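Good news for anyone who's been eating lunch in their car - the Berge library is getting its reading room back! I popped in on Friday and Subira Mussa, who runs the place, told me the doors open again in July after 4 months of roof work. More than 3000 books have been in storage at Prevholm, and I can't wait to see them home (especially the mysteries).
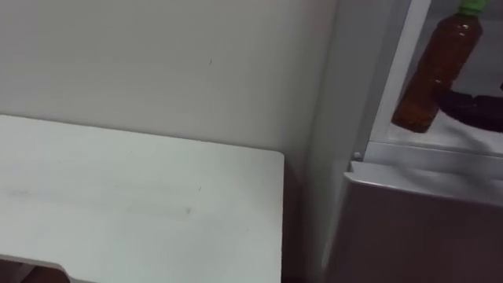 A white tabletop against a pale wall.

Opening hours will run until 8 p.m. on weeknights, which suits me fine. Library cards still work, so don't toss yours - and if you've got overdue books, Subira says bring them in, no fines till August.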